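Grivau Marker Help: Frequently Asked Questions

Last updated 20 August 2025

Which markers does this page cover?
Permanent markers with a cap, in the fine and chisel sizes we sell in the Villanueva store and online. Paint markers and dry erase markers have their own pages.

How should I store my markers?
Flat, with the cap on. A marker kept tip up for weeks will write faintly until the ink works its way back down. If you only have room for a standing cup, put the markers in tip down. Twin-tip markers should always lie flat.

How do I know the cap is closed?
Push until you hear or feel a click. If the cap turns freely or slides off when you shake the marker lightly, it is not seated.

My marker has gone dry. Can I save it?
Sometimes. Put the cap back on firmly and leave the marker tip down overnight. If it was uncapped for only a few hours, that is usually enough. If the tip is hard or frayed, replace the marker. We do not recommend dipping the tip in solvent.

How long does the ink take to dry on a surface?
On paper and cardboard, a few seconds. On glass, metal and glossy plastic, allow 2 to 3 minutes before touching it. Labels for freezer containers should be written before the container goes in the freezer.

Can I write on lids and food tubs?
Yes, on the outside only. Marker ink is not meant to touch food.

Will the ink come off a wooden table or shelf?
It depends on the finish. Sealed or varnished wood gives you a fair chance if you act soon. Bare wood soaks the ink up and may need sanding. Check the edges as well as the top, where an unsealed strip of grain can take a stain even when the rest is protected.

What should I use on sealed wood?
Rubbing alcohol, 90 percent or lower, on a cotton swab. Test a hidden spot first. Alcohol can dull or soften some finishes, including shellac. Dab the mark, lift, and change to a clean swab often. Wipe with a damp cloth and dry.
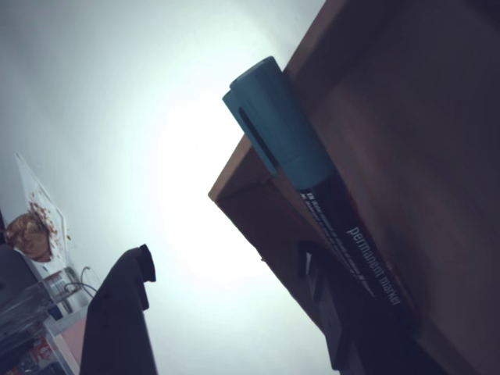 Photo: Gritunen

Does the cap color match the ink color?
Not on every brand. Look for the color name on the packaging, or try the marker on scrap paper before you label anything.

Can I take the clip off the cap?
No. On most of our markers it is molded as part of the cap, and breaking it off can crack the plastic.

Can I return a marker that does not write?
Yes, within 14 days of purchase, with the receipt. Bevau multipacks must be returned complete.

Do you take used markers for recycling?
The Villanueva store has a drop box by the door. Please leave the caps on.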